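Wutholm Late Model Results

Lap and finishing data for the Wutholm short track series, entered from the paper scoring sheets kept by Ismail Salem.

Contents

results.csv: one row per car per race
laps.csv: one row per green flag lap
drivers.csv: names, car numbers, hometowns

There are 63 races and 69 drivers. Coverage starts with the 2000 season. Two races have finishing order only.

Fields

car_no is text. Leading zeros matter, so don't let a spreadsheet open it as a number.
status is running, crash, mechanical or dq.
gap is in seconds behind the leader. Blank means a lap or more down.

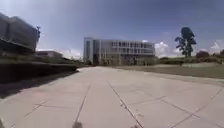
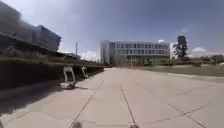
Concrete paving in large slabs, with buildings in the distance.

Known problems

The September race at Okabe was shortened by rain, and the sheets disagree on fifth and sixth. We used Ashraf Badawi's copy. Lap times from the old Loteleo timing loop drop the third decimal.

Changes

31st January: fixed swapped car numbers for Abdelkrim Radwan and Ashraf Benmoussa in the second heat.

Use

Free to reuse with credit. Send corrections to Ilham Fawzy with the race number and a scan of the sheet if you have one.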